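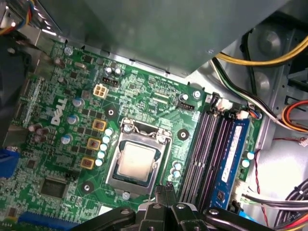
Figure 4.1 Gripper fingers at the processor socket of a Dell desktop board.

Chapter 4
Who Does the Work Now?

Vendors like to say that a robot takes over the dull part of a job. Ask which part was dull, and who decided.

When Rurnness put automation on its computer teardown line in March, 192 machines a day was the promise. By 4th September the line had reached 176, and three technicians had been moved to what the firm called supervision. Inna Dmytriv, one of them, described her new duties as clearing jams and filling in forms. She used to judge a board by looking at it. Now she confirms a judgment on a screen, and her pay grade has dropped.

Managers counted the finished units. They kept no record of the time spent helping the robot finish them, so their claim of saved labor is hard to test.

This chapter looks at how such claims are built. We begin with the task list, a document that often leaves out the things skilled workers do without being told.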